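Chapter 5
Bins, Totes, and Open Containers

Learning objectives

After completing this chapter, the student should be able to:
describe the main parts of a metal storage bin;
explain how wall slope affects the handling of mixed small goods;
recognize common forms of surface wear and record them on an inspection sheet;
choose a bin layout suited to a given picking task.

Key terms: rim, wall slope, dead corner, scuffing, residue, mixed lot

5.1 Introduction

The open bin is among the oldest pieces of equipment in the storeroom, and it is often given the least thought. Students who visited the Alterton parts depot in Chapter 4 will recall that small goods were kept on shelves, one kind to a shelf. Many lots cannot be stored in this way. Returned items, samples, and odd pieces arrive together and must be held together until they are sorted. Such a group is called a mixed lot.

A bin for mixed lots should have a flat floor, so that items do not roll toward one another, and walls that slope outward, so that a hand or tool can reach the edges. Straight walls save floor space but create dead corners, where small items are easily missed. The Flestbridge survey, discussed in Section 5.3, examined 124 bins and found items left behind in 39 of them after emptying.

5.2 Reading the Surface of a Bin

Metal bins last for many years, but their surfaces change with use. Scratches on the floor are normal and need no repair. Dark streaks, smudges, and spots should be noted by position – floor, wall, or rim – and compared with the previous inspection sheet. Loose scraps should be removed before a new lot is placed in the bin.

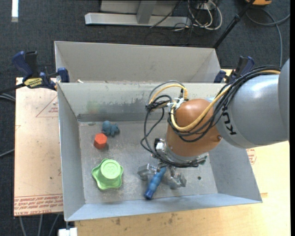
Figure 5.1 Gray metal bins with slanted walls, placed one behind the other. Note the pale scratches on the floor of the front bin and the darker worn patches low on its back wall.

Before reading further, prepare a blank inspection sheet with one row for the floor and one for each wall. It will be used again in Section 5.4, which covers the Brakelis method of bin layout.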